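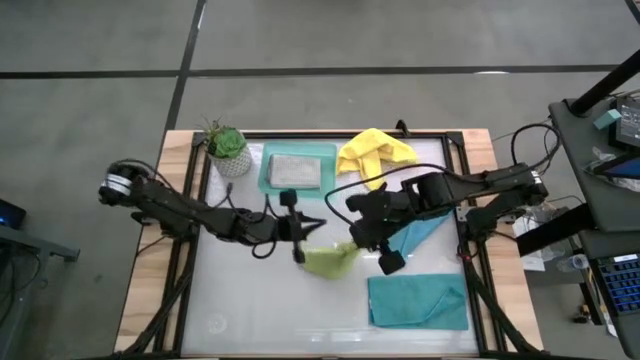 Gunmen attacked a cattle market on the edge of Nikolaidis before dawn and burned 53 stalls, the district administration said in a statement dated 15/04/2023.

Two traders were killed and several others were taken to the clinic in Uma with gunshot wounds. The statement did not say which group was behind the raid, and there has been no claim of responsibility.

Residents said the attackers came on motorcycles from the direction of the Rustuteo hills and fired into the air before setting light to the stalls on the northern side of the market. They left with food, fuel and an unknown number of animals. Soldiers from the garrison at Jirkix reached the market after the gunmen had gone.

The administration said 149 families had since left their homes in the villages nearest the market. Most have gone to Uma, where they are sleeping in two school buildings. Others are staying with relatives further south. Lessons at both schools have been suspended until further notice.

A night curfew is now in force along the Jirkix road. Motorcycles are banned from the road after dark, and lorries carrying livestock must travel in convoy with an army escort. Drivers were told to register at the Uma checkpoint the evening before they travel.

It is the most serious attack in the district since November, when an army post outside Rustuteo was overrun and a store of ammunition was taken. A military operation in the hills followed, and the army said at the time that armed groups had been cleared from the area. Traders at Nikolaidis said they had asked more than once for a permanent patrol at the market, which draws buyers from across the region.

The district has set aside 60 tents for the displaced families, but these had not arrived in Uma by the time the statement was issued. Clinic staff have appealed for blood donors and for clean dressings.

The market will remain closed while soldiers search the surrounding farmland. No date has been given for its reopening.

Related stories
Curfew hours extended on Jirkix road
Uma clinic appeals for blood donors
Army ends search of Rustuteo hills
Grain prices rise after market closures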